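TARNTON PUBLIC LIBRARY BOARD
Minutes of the Special Meeting and Open Day Visit
Sun 18 June

Presiding: Oľga Jireš
Recording: Rohani Saragih

1. Call to order. The Chair called the meeting to order at the Erdale workshop at 4 p.m. A quorum was present. The minutes of the previous meeting were approved as distributed.

2. Demonstration. Members attended the open day demonstration of the two-arm workstation.
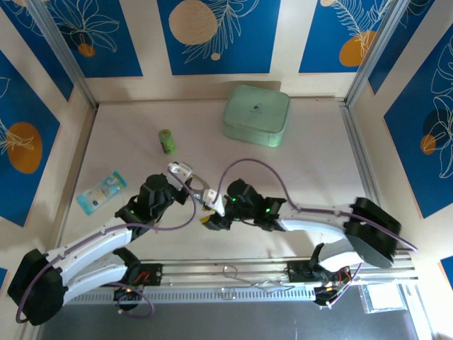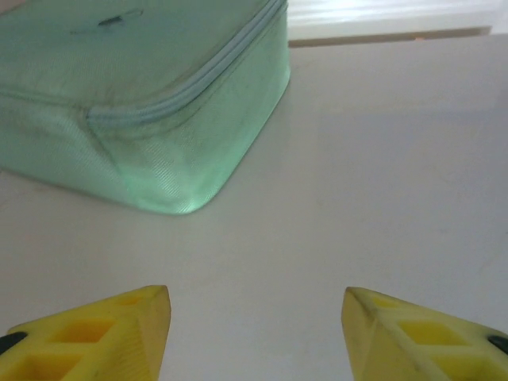

Mint-green pouch and gripper fingers, close view

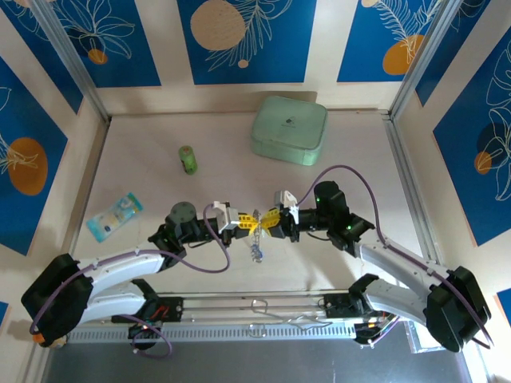
The workshop lead explained that each arm is guided by an operator during practice and then repeats the task without one. Ms. Saragih asked how long a new task takes to prepare. The reply was 40 practice runs for a simple handover, and more for soft items such as pouches and packets. The Chair asked whether the public might operate the arms. The workshop lead stated that this is permitted for visitors over 16, with a staff member at the stop switch.

3. Proposed fall program. The Board discussed hosting a similar demonstration at the Flulville branch. Points raised:

Floor space. The reading room is available only on mornings when the branch is closed -- the meeting room may be too narrow once seating is set out.

Power. The branch manager is to confirm that the outlets on the north wall are on their own circuit.

Attendance. Erdale recommends groups of no more than 19. Sign-up would be at the front desk.

Insurance. The current policy covers visiting exhibitors. Written confirmation is to be requested before any date is offered.

Moved by Ms. Saragih, seconded, that the Board invite Erdale to submit a written proposal. Motion carried, with one abstention.

4. Other business. A member noted that the parking sign at the Tarnton main entrance is still missing. Referred to the facilities office.

5. Adjournment. The meeting was adjourned at 5:16 p.m. The proposal will be placed on the next regular agenda if received in time -- otherwise it will be held over.

Respectfully submitted,
Rohani Saragih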